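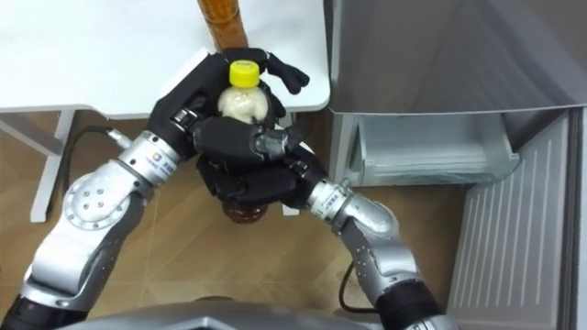 Zeman kitchen project, progress report to Juvex
24/11/2019
Prepared by Tatiana Kubíček

Since the last report the kitchen has acquired a system for its bottles. I use the word generously. Drinks now live in the refrigerator, anything waiting to be sorted goes on the white table, and whatever has no cap goes straight to the sink without a hearing.

Spending to date is $527 of the $955 granted. Most of it went on shelf bins and the new door racks from Odetti, which hold small bottles nicely and tall ones not at all. Libor Beneš lowered one rack to make room for the tall ones, and the butter has been homeless ever since.

Sorting took two evenings. We threw out over 20 bottles, including a salad dressing that Vojtěch Štefanec defended at some length. He lost. Milky drinks are now kept apart from the brown bottles, a rule Sharon Kombo proposed and has so far broken more than anyone.

Still to do in November:
Labels for the shelves — the first set fell off in the cold.
A second bin for returns.
A decision on the butter.

We are not asking for more money. We would like permission to move $20 from "signage" to "glue," and Drahomíra Kolář will send the receipts once she has found the one from Zarden.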